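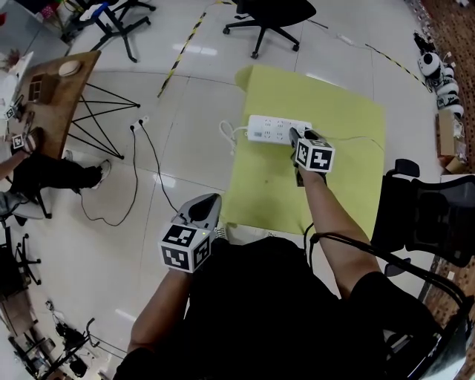
## Extension leads and power strips on a worktable

Notes for anyone setting up a table in a workshop, spare room or shared office. Most of it applies equally to a kitchen counter. Figures are for UK 13 A leads unless stated.

### 1. Read the rating before the socket count

A strip with two rows of sockets takes more plugs than the lead can feed. The number of openings says nothing about load. The rating is moulded or printed on the underside and is given in amps, watts or both. At 230 V:

- 13 A allows 2,990 W in total
- 10 A allows 2,300 W in total
- 5 A allows 1,150 W in total

Add up the rating plates of everything that may run at the same time. The bench in our back workshop came to 2,812 W with the heat gun, the glue pot and the small extractor all on. That is inside the limit for a 13 A lead and well over it for a 10 A one. We moved the heat gun to the wall socket and the strip now carries 6 items, none of them a heater.

Keep off the strip altogether:

- fan heaters and oil radiators
- kettles
- tumble dryers
- anything with a compressor
- another strip

### 2. Position on the table

Lay the strip flat and lengthways, parallel with the back edge, sockets up. Put the switch at the end you can reach without leaning over the work. If the lead leaves from the same end as the switch, that end goes towards the wall socket, so the lead does not double back across the table.

Leave 70 mm clear on both long sides. Square plug-in adaptors overhang and will block the next socket; put these at the ends. On a two-row strip, stagger them.

Do not stand a strip on its edge to save space. Plugs work loose under their own weight.

### 3. Table cloths

A cloth stops a plastic strip from sliding and keeps scratches off the top, but it has to be managed.

1. Use a close-woven cotton cloth. Avoid fleece and anything with a pile.
2. Smooth it from the centre outwards before putting anything down. A ridge under a strip makes it rock each time a plug goes in.
3. Turn under any corner that hangs where a lead passes. Leads catch on a loose flap and take the cloth with them.
4. Never fold the cloth over the strip, even when it is switched off.
5. Wash when marked. Solvent or oil spots should be dealt with the same day, and the cloth dried flat outdoors before it goes in any machine.

Plain light colours are best. Dropped screws and cut cable ends show up on yellow or pale green and vanish on grey. Rima Sabbagh uses an oilcloth on hers, wipe-clean, but a strip skates about on it unless it is held down with two pads of reusable putty.

### 4. Spare cord

A cord hanging over the side of the table in a loop is a snag point. It is also heavy enough to pull a light strip towards the edge. Options, in order of preference:

- **Shorter lead.** Measure the run along the table leg and skirting, add 285 mm for slack, and buy the next length up.
- **Loose figure of eight** tied with a hook-and-loop strap and hung from a hook under the top. Keep the turns open. A tight coil holds heat, and the cord must never be wound hard round the strip itself.
- **Tray under the table.** Turer make a wire one that clamps without screws. The clamp opens wide enough for most desktops – check yours if it has a lip.

On a cassette or drum reel, unwind the full length before use. The rating for a wound reel is much lower than for an unwound one; both are on the label.

### 5. Thin cables

Charger and signal cables should be kept apart from the mains lead. Run them off the opposite side of the table where possible. Where they have to cross, cross at a right angle.

Label both ends. A fold of masking tape with pencil is enough. Dumisani Mokgethi prefers coloured heat-shrink, fitted before the plug goes on, and it has lasted better than tape. The Mostanex clip-on tags are neat but fall off anything thinner than a lamp flex.

### 6. Leads on the floor

Hard, glossy tiles give no grip, so a lead moves whenever it is touched by a foot or a chair.

- Route along the wall first, across the floor last.
- If it must cross a walkway, use a rubber cable cover with bevelled edges. Tape alone will do for an afternoon.
- Yellow-and-black tape marks an edge or a boundary. It does not protect a cable underneath it. Degrease tiles with methylated spirit before laying it, let them dry, and press down with a roller. Replace when the ends lift.
- Chair castors flatten thin flex. Keep the chair's travel clear on all sides and fit soft-tread castors for tile. Breken sell a set with the standard 11 mm stem.
- Connector blocks do not belong on a floor. A join in a flex needs a proper enclosed connector with a cord grip at each side, or a new flex.

Taking up old tape: warm it with a hairdryer on low, peel back on itself slowly, then remove the residue with white spirit on a rag. Rinse with washing-up liquid, or the tile stays slippery.

### 7. Checks

Monthly, with the strip unplugged at the wall:

- Run the cord through a dry cloth. Feel for nicks and flat spots.
- Look for browning round each socket opening.
- Push and pull one plug in each socket. A slack one means the strip is finished.
- Work the switch several times. It should click over cleanly and stay put.
- Open the plug, if rewirable, and tighten the cord grip and terminals.
- Check that the fuse matches the lead. A 13 A fuse on a thin 5 A flex protects nothing.

Clean with a dry paintbrush, then a barely damp cloth on the casing only. No spray. The Zoubi brush with the angled head gets between two rows of sockets; an old 25 mm brush with the bristles cut short does the same.

Strips that fail any check go to the small electricals bin at the recycling centre. Cut the plug off first so it is not picked up and used again, and keep the fuse if it is sound.

Last revised in February. Added the figures for 5 A leads and the note on castor stems.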